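Subject: Re: [drostbridge-mosaic] Bathroom floor, old tiles or new?

Hello everyone, and thanks for such a good question to come home to. My answer got a bit long, so I've broken it up.

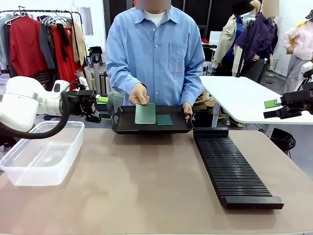

1. THE QUESTION, FOR THOSE WHO MISSED IT

> We've pulled up the lino in our 1930s place in Drostbridge and found
> the original green tiles underneath, two sizes, a big one and a little
> one. Most are sound but there's a patch by the tub where they've
> lifted and a few have cracked right through. My other half wants to
> rip out the lot and start again. I'd love to keep them. Is it mad to
> try? And how on earth do you match a green that's been walked on for
> the better part of a century?

2. IS IT MAD?

Not a bit! We did ours four years ago and I still get a little thrill when I go in to brush my teeth. It's slow, mind you, and you will be washing in the laundry tub for longer than you think. We said two weeks and it was closer to seven, though one of those was my knees' fault.

Before you decide anything, go over the whole floor with the handle of a wooden spoon and tap every tile. A sound one gives you a nice sharp click and a loose one sounds hollow. Mark the hollow ones with painter's tape and then go and have a cup of tea and look at how much tape there is. If it's mostly by the tub, as you say, I'd keep the floor. Do have somebody look at the boards under that patch, though. Ours had gone soft, and it would have been a shame to lay everything back down on top of that.

One serious thing – old lino and the black glue under it can have asbestos in them. You've already lifted yours, so please don't sand or scrape whatever is left until you've had a bit of it tested. The lab we used took a sample by mail and had an answer for us inside the week.

3. MATCHING THE GREEN

You won't match it exactly, and I'd make peace with that early. Glaze colour shifts from batch to batch, and yours has had a long life besides. What worked for us was stealing from ourselves. We lifted good tiles from under the vanity and from behind the door, used those in the middle of the floor where the eye goes, and put the new ones in the hidden spots.

For the new ones I tried Aerts first and then the salvage yard out at Irken. Aerts has a decent range of greens and will lend you samples if you leave a deposit. Take them home and look at them in the morning and again at night with the light on, they can be two different colours altogether. Irken is more of a treasure hunt. I came away with 20 of the small squares in a milk crate and used all but three.

Measure the thickness as well as the width. I didn't, and I've a tile near the heating vent that catches my slipper to this day.

4. WHAT IT COST

All in, we spent $700, and $224 of that was grout, thinset and the rental on a wet saw. A neighbour had a quote of $2569 for a whole new floor at the same time, in a slightly smaller room, so I felt rather smug until I added up my weekends.

5. GROUT

Go a shade darker than you fancy. Pale grout next to old tile makes the old tile look dirty, however hard you've scrubbed. We used the Tresum one in a warm grey and it has worn beautifully.

If you'd like to borrow my nippers and the good knee pads, write to me off list and we'll sort out a time. I'm usually in after four. And please send the list a note when you've done your tapping, I'd love to know how much tape you used.

Warmly,
from the yellow house by the library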